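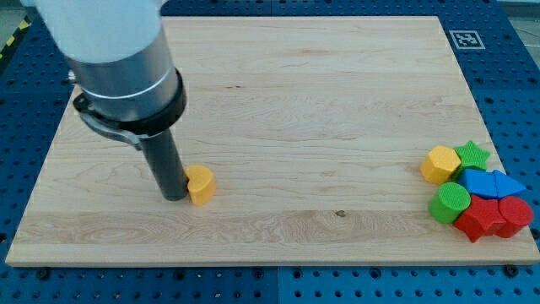 Prellwood brings its shape blocks and big wooden boards to Starolside

Nov 20, 2024

Hello from the workshop! I've been putting off writing this one until I could say it properly, and now I can: the Prellwood board and block set goes on sale today, and you can come and play with it in our shop in Starolside before you spend a penny.

If you've followed us for a while you'll know we started with boards. Plain, pale, large enough for two children to lean over without bumping heads (mine still manage it). People kept asking what was meant to go on them, and my answer was always "whatever you've got", which didn't sell many boards. So last May I sat down with the people at Brekov, who do our moulding, and we began working on blocks.

The yellow one is my favourite. It has a soft curve and a flat top, and it's matte and slightly bumpy, so small hands get a proper grip on it. We tried a shiny finish first and I hated it — it felt like a bath toy. Baldursdóttir, our design studio, drew the curves over and over until I stopped complaining, and I do complain a lot.

The board is pale wood with the grain left showing, honey streaks and all. You may find a little knot in yours. I like a knot! We had a long chat about whether to pick the marked pieces out and send them back, and I'm glad we kept them in, as I think a board ought to look like it came from a tree. No two will match, so please don't write in asking for one exactly like your sister's.

As for what you do with it all, that's up to you. Push the shapes into a heap at one end and move them across one by one. Stand them up, lay them flat, line them along the edge. My youngest likes to leave a single block on its own at the far side and tell me it's waiting for a bus.

The first run is 500 sets. Before we settled on the final shapes we lent early versions to 59 families, who sent back a huge pile of notes, some drawings and one very sticky board. Thank you, all of you. The biggest change you asked for was more room to spread out, so the board grew.

Sets are in the Starolside shop from today and on the Prellwood website from this evening. Boards can be bought separately if you already have blocks at home, and so can the blocks.

If you write about toys or run a nursery and would like to borrow a set, drop us a line through the press page and we'll post one out to you. Pictures are available there too.

ENDS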